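Handheld gripper recordings teach robot arm to open and close drawers

Mar 27, 2019
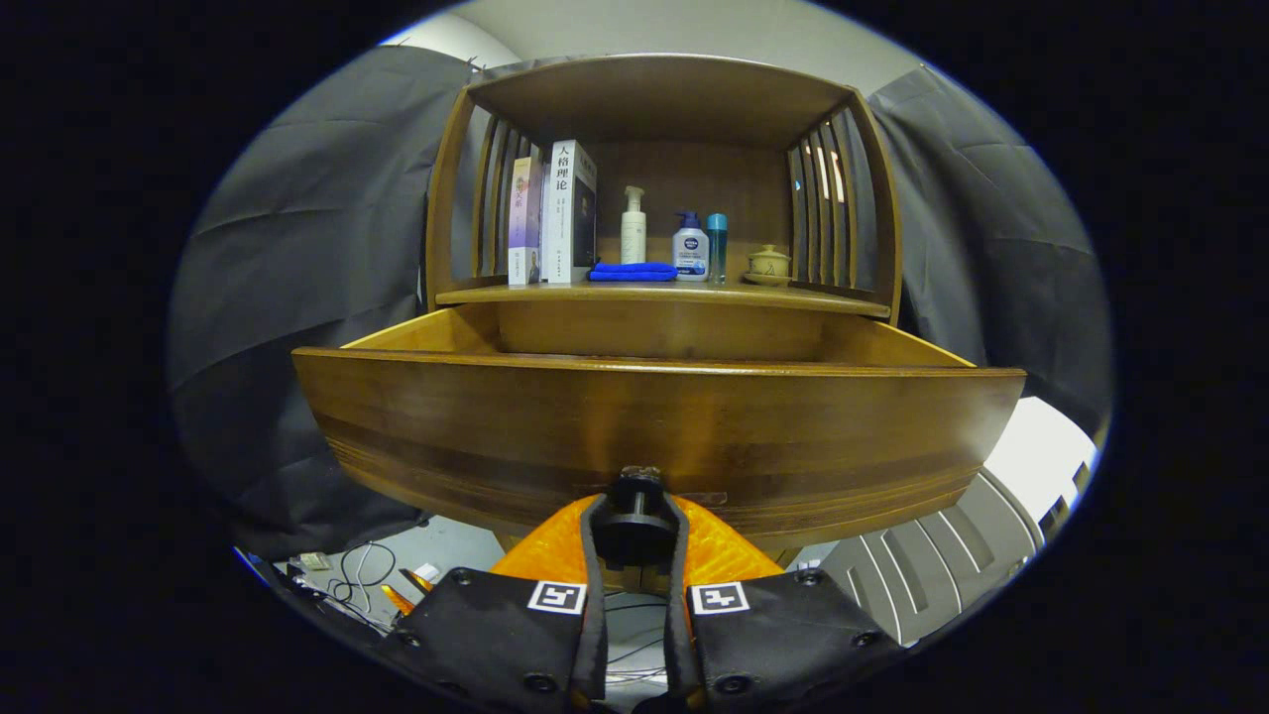
A handheld gripper in front of an open cabinet drawer, photographed through the tool's own wide-angle camera.

A robotics group at the Honosine lab has trained an arm to open and close household drawers using only recordings made by people carrying a gripper by hand. No robot was used to collect the training data, the group said in a report posted this week.

The method, called Hadex, relies on a tool with two black fingers and a camera mounted on it. A person holds the tool, walks up to a piece of furniture and does the job as the robot would have to do it, with two fingers and no help from the other hand. The camera records everything from the tool's point of view. Small square markers on the fingers let the software work out how far apart they are at each moment.

The group gathered 435 recordings for the drawer task. They were made in furnished rooms and in a test space in Golivden, with different cabinets and different things left on the shelves. Books, towels and pump bottles were kept in view during many of the sessions so the system would learn to work around ordinary clutter.

In earlier work, the same lab steered a robot arm from a distance to collect its examples. That meant moving the arm and its controller to every new location and setting up both before any recording could start. With the handheld tool, one person can begin as soon as the camera has been checked.

Once trained, the system was moved to a fixed arm fitted with the same type of fingers and the same camera. It was then run 168 times on cabinets that did not appear in the recordings. A run counted as a success only if the drawer was pulled out all the way and then pushed shut without a person stepping in. The report says most runs met that standard but that results differed a good deal from one cabinet to the next.

Drawers with a wide front and a rim the fingers could hook over gave the best results. Flat fronts with small round knobs were harder. The fingers often closed a little too early and slid off, and the arm did not always notice that it had lost its grip. In those cases it carried on with the pulling motion while holding nothing.

Closing was easier than opening on every cabinet tested. The arm mostly used the tips of both fingers to push near the middle of the drawer front, as the people in the recordings had done. On one older cabinet with worn runners, the drawer went in crooked and jammed in 3 runs.

The wide view of the camera turned out to matter more than the group had expected. When the image was cropped to the area right around the fingers, the arm still reached the drawer but often stopped pulling too soon. With the full view, it could see the side panels and the shelf above, and it judged better how far the drawer had come out. The report also compares recordings from one room with recordings from many rooms. A smaller set from many rooms did better on new furniture than a larger set from a single room — a result the lab says will change how it plans its next sessions.

There are limits. The people making the recordings were asked to move slowly, and quick motions blurred the picture enough that the software lost track of where the tool was. Those recordings were thrown out and are not part of the total. The tool also has no way to measure force, so the arm cannot tell a stiff drawer from a locked one. During testing, a staff member stood by with a stop button.

The arm itself was another restriction. It was bolted to a stand, and the stand had to be placed within reach of the drawer before each run. Moving up to a cabinet from across a room was not part of the study.

Garrido, the company that built the fingers and the mount, supplied 2 sets of parts for the project. It said it plans to offer the mount to other labs but did not give a price. The lab has released the assembly drawings and the training code, and says the recordings will follow after they have been checked for personal items such as letters and photos.

Work on drawers began in January. The next round of tests will cover cabinet doors with hinges, where the gripper has to follow a curved path and the person holding it has to step out of the way as the door swings. The group is also adding tasks in which the arm must take an object from the shelf and set it down inside the drawer before closing it.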